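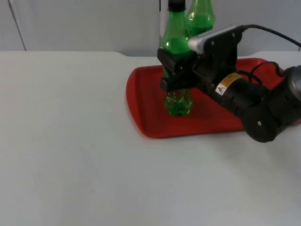

The gripper closed on the front bottle, at the middle of its body. The second bottle waits on the red tray behind the arm.

Flurnel in pictures: bottles and tray

We use cookies to remember your language and to count visits. By continuing to use this page you accept them. Accept / Settings

Flurnel is a project of our workshop in Savbridge. We teach a robot arm small tasks of the table and the kitchen by showing them, and we do not write the movements in a program. A person leads the arm through the task, the computer records everything, and later a model is trained on the recordings. The gallery follows this work at the bench, in the ordinary hours, when somebody is showing and somebody else is looking at the screen.

In this part the task is the bottles. It sounds very small: take a bottle, lift it, put it on the tray so that it stands. Then the same with the other one. Later comes the opposite direction, from the tray to the table. We chose plastic drink bottles, green and transparent, and we knew that we were making our life harder. Through a transparent object you see the things behind it, and a bottle behind another bottle of the same colour makes one green shape with strange borders. A person understands it immediately. For the model we need many recordings from many positions, and we are still collecting.

Showing by hand

In the first method the operator takes the arm itself and pushes it where it should go. The motors become soft for this, they only carry the weight of the arm. You hold it near the wrist and walk it to the bottle, as you would lead a child across a street. The fingers are closed with a pedal under the table.

This method is pleasant for beginners. You feel with your own hand when the finger touches the plastic, and you slow down without thinking of it. Most visitors can do a correct grasp after several attempts. The difficulty is that your hand and your sleeve are in the recording, in front of the objects, and the robot will never see a sleeve when it works alone. We record such sessions mainly for the path of the arm. 247 of our bottle demonstrations were made in this way, all of them in December, and after that we changed to the second method for nearly everything.

Showing from a distance

In the second method the operator sits at a separate desk and holds a small handle. When the handle moves, the arm moves. The program which connects them is called Plirkasura, we wrote it in the workshop and it is still changing. It sends the position of the hand to the arm and it can make the movement smaller, so that a wide movement of the hand gives only a short movement of the gripper. For bottles we like this very much, mostly for the last part before the grasp.

What the operator does not have is the feeling. There is no force in the handle. You look at the fingers and at the bottle, and you must decide with the eyes if the bottle is held or only touched. New operators always squeeze too much. A thin bottle makes a loud crack when its wall goes in, and everybody in the room turns the head. After some days they learn to stop the fingers one moment earlier.

The operators take turns. After a long time with the handle the wrist becomes tired and the movements become lazy, with small corners in the path. You can see these corners in the curves on the screen before the operator feels anything.

Where to hold a bottle

We discussed this longer than any other question. At the neck the plastic is stiff and the fingers close nicely, but the lower part swings when the arm goes up, and the bottle arrives on the tray with an angle. Near the base it is also stiff, but there the gripper comes too low and the fingers can push the rim of the tray. So we ask for the middle of the body. The wall is softer in this place, so the force has to be small, but the bottle stays upright and it is easier to put it down flat.

The base of a drink bottle is not flat, it has several feet with grooves between them. If only one foot touches first, the bottle turns a little between the fingers. The good operators go down slowly, wait until the bottle has settled, and then open. We ask everyone to keep this waiting in the demonstration, even when it looks like a lost second. In the first model the waiting was missing, and the robot opened its fingers with the bottle still in the air — it fell down on its side every time and rolled to the wall.

The tray

The tray is red plastic with a raised rim and round corners. It has a good colour against the white table, and we can wash it. It is never fixed. Before each demonstration another person moves it to a new place and turns it to a new angle, sometimes so far that part of it is difficult to reach. If the tray always lies straight, the model learns a point on the table and does not learn the tray at all. We made this mistake with a cup and saucer and we had to record the whole set again.

The second bottle goes on the tray also in different places: behind, beside, close to the rim. When it stands behind, the arm hides it for a part of the movement. The operator can lean a little to the side and look around the arm. The robot cannot lean, and for this we have no complete solution. At the moment the operators pause above the table before the second grasp, so that there is one clear view of what is standing where.

The end of the arm

On the wrist, just behind the gripper, sits a silver-grey sensor housing on a black bracket. Its cable goes back in a curve along the arm, and this cable needs respect. If it is too short, it pulls when the wrist turns. If it is too long, it hangs down and can push over the things on the table, and a bottle falls very easily. We check the curve before each session, with the arm in the farthest position and then in the nearest one.

The yellow warning labels on the arm are to be taken seriously also when the movements are slow. During remote control no hands go over the table. The person who moves the tray says "clear" aloud and steps back behind the line, and only then the operator touches the handle. With the hand method it is different, then the hand is on the arm by purpose, but the speed is limited and the stop button lies near the other hand.

What we keep

Our goal for this task is 600 demonstrations. A demonstration is kept when the bottle stands on the tray at the end and the fingers have left it without touching it again. It does not need to be beautiful. A small correction on the way, a grasp that was opened and made again a little higher, these we keep with pleasure, and the model learned from them how to repair its own grasps. We delete the recordings where the operator was talking and forgot the handle, and the ones where the tray was moved during the recording.

We now have 400 which passed the checking. The rest we want to record with other bottles, clear ones and brown ones, and with a little water inside. The full weight changes much: the bottle is stiffer but it slides in the fingers, and the operator has to hold it stronger than the eye would expect.

For visitors

The bench is in the Pattinasarany room on the ground floor, on the courtyard side. Groups from schools can try the hand method, the remote control only with one of us beside them. Please write before you come, so that the arm is not in the middle of a recording. You may take your own photographs but please do not use the flash, it makes bright spots on the plastic and they stay in our recordings.

The pictures may be used for teaching if Flurnel, Savbridge is named as the source. For larger files please use the contact form and tell us which caption you mean.

Last updated: 17 Feb 2023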